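Ticket 153 - Barcode labels printing offset after driver update
Site: Griltbridge
Product: Vondale label printer, desktop model, USB
Priority: Normal
Status: Resolved

Problem as reported

Since the driver update in July, shelf labels from the Griltbridge station print shifted to the right. The last digit of the barcode number lands on the gap between labels or is missing. Shipping labels from the same printer are fine. Power cycling made no difference. The station at Kirutholm uses the same printer model and the same label stock and does not have the problem.

First checks

Printer self-test page is centered, so the print head and the media guides are not the cause. Gap calibration run twice from the front button, same result. Label roll removed and reseated, guides set snug against the liner. No change.

Printed the shelf label template from a second user account on the same computer. Offset still present. Printed a plain text file through the same queue with the stock set to 60 mm width. Offset not present. This points at the template or at the settings stored with it.

Queue settings compared

Exported the printer preferences from both stations and compared them line by line. Print speed, darkness, media type and sensor mode match. Two items differ:

Stock name: Kirutholm has the custom stock, Griltbridge has "User defined"
Horizontal offset: Kirutholm 0, Griltbridge 0 in the driver but 117 dots in the template

The template value was being ignored by the old driver. Release notes for the new one say that offsets saved in a document now override the queue. The value was probably entered years ago to suit a wider roll and had no effect until the update.

Work area, Griltbridge
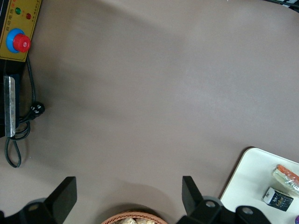
Tabletop at the station, yellow control panel with green and red indicator lights at upper left.

Change made

1. Closed the label software on the station and stopped the print spooler.
2. Copied the shelf label template to the backup folder before editing.
3. Opened the template, page setup, advanced. Set horizontal offset to 0 and saved.
4. Recreated the custom stock in the driver under the same name used at Kirutholm. The name has to match exactly, including the space before "mm".
5. Restarted the spooler and printed a batch of test labels.

First label of the batch was still shifted. The rest were centered. Cleared the queue, found one old job that had been held since before the change, deleted it and printed again. All labels centered, including the first.

Follow-up from site

Reported next morning: labels good, but the software asks to save the template every time it is closed. Cause is the date field, which refreshes when the file opens and marks it as changed. Answer No at the prompt. Setting the template file to read-only also works - the prompt still appears but nothing can be overwritten by accident. Site chose read-only.

Also reported: barcodes on the small labels are slow to scan. Checked a sample. Darkness was set too high and the narrow bars were filling in. Lowered it by 2 steps and the sample scanned on the first pass with the handheld at normal distance.

Open items

Ibarra station has not taken the driver update yet. Its template was copied from Griltbridge and contains the same offset value. Edit the template before the update is installed there, using steps 2 and 3.

Old driver package kept on the share until Ibarra is done.

Ticket closed. Reopen under the same number if the offset returns.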